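Plirkbridge Radio Sketches - README
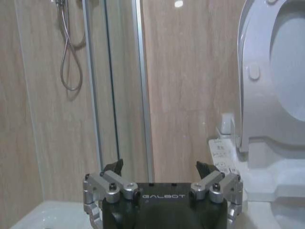

The collection holds 98 short comedy sketches that were written for the Saturday night program of a small student station. Most of them run for two minutes, and a few are only one joke long. The Lukora tapes were copied first and the Dudemley tapes after them, so the numbering does not follow the order of broadcast.

What is inside

scripts/ - typed text, one file per sketch
audio/ - recordings, where a tape still exists (50 sketches)
notes.txt - spelling of character names, list of running jokes
lines.csv - more than 1,000 spoken lines with speaker and sketch number

Known problems

The Inspector Pelupessy sketches exist in two versions. I kept both, and the later one has "b" after the number. Laughter is marked only in the scripts that have a recording. In some December shows the music covers the last words - these places are marked [unclear].

Use

You may read, perform and change the sketches for free. Please keep the name of the collection in your program or credits. Corrections to lines.csv are welcome, with the sketch number.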